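Lining Weights for Unlined Linen Drapes
16 February 2020
By Yanti Liew

Most complaints we get about linen drapes concern the hem. Linen takes up moisture and lets it go again, and a long panel can change length between summer and winter. A hem set to touch the floor in September may hang short by the new year.

Katsuhiko Sasaki at the Borunlow workroom recommends the following for panels made from the Morkora range:

Hang the cut fabric for 12 days before hemming. Baste the hem first and sew it only after the panel has hung from its own rod.

Use a double hem, four inches deep. This leaves enough cloth to let down later.

Sew covered chain weight into the fold. Single disc weights at the corners pull the side seams and leave the middle loose.

For cloth rated under 2,000 rubs, add a cotton lining, hemmed one inch shorter than the face fabric and left free at the bottom.

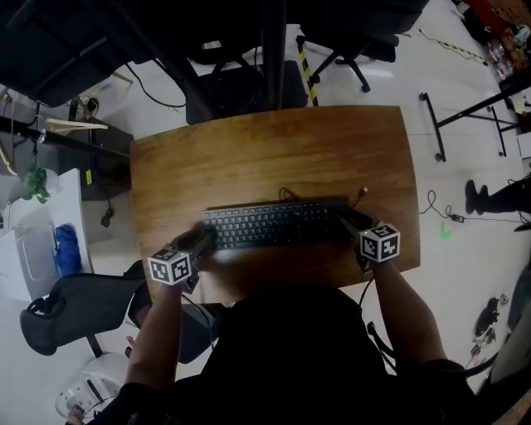 Panels wider than 11 feet should be made as a pair. The Akyol rod will carry the load, but the center bracket stops the rings on a single panel. Brackets in the new finish ship from Plalatville with the next order.

3 comments | 19 shares

Recent items
Pinch Pleat or Ripple Fold: Fabric Allowances
Measuring a Bay Window
Rod Finishes for Spring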